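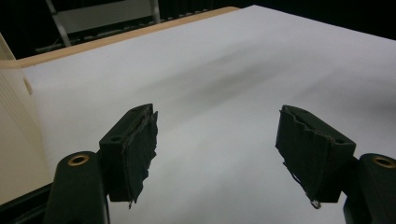

You will get bored by demo 50 and your data will show it, came the first comment under my last post, and whoever left it has clearly done this before. I did get bored! Somewhere past the halfway mark of the Hillen set I was doing every grasp with the same lazy swing of the wrist, from the same side, at the same speed. A model trained on that would learn one thing very well and fall over as soon as a part turned up facing the other way.

So, new rules for October. I now record in batches of 30 and then stop, get up, and move things. The start pose changes with each batch. Sometimes I come in high, sometimes low and slow, and every so often I miss on purpose and recover, since I want the policy to see what getting back on track looks like. The count stands at 912 good episodes, and the goal is 2000 before I start the next training run.

The tape on the finger pads is frayed now, with loose threads sticking up and a ragged flap on one side. I keep going back and forth on changing it. Fresh tape would change how things grip, and the pads are in view of the camera the whole time, so the model would be looking at two different hands. My current plan is to finish this set on the old tape, re-tape, then record a second set and mix them. If anybody has tried it the other way around, I would love to hear how it went.

I also threw out 196 episodes last night — all from one evening when the clock on my laptop drifted and the gripper width lagged behind the video. It hurt for a minute. Then I retrained the small test model (I call it Wynne) on what was left and the jittery closing motion was gone. Gone! Fewer examples and a better policy, and I grinned at the loss curve like a fool.

Things still on my list:

- a sync check that runs before each batch
- notes on which start poses I've used, in a file and not in my head
- more recoveries, especially from the left
- a second object, once the first one stops being interesting

I'll post the numbers for the full set when I get there.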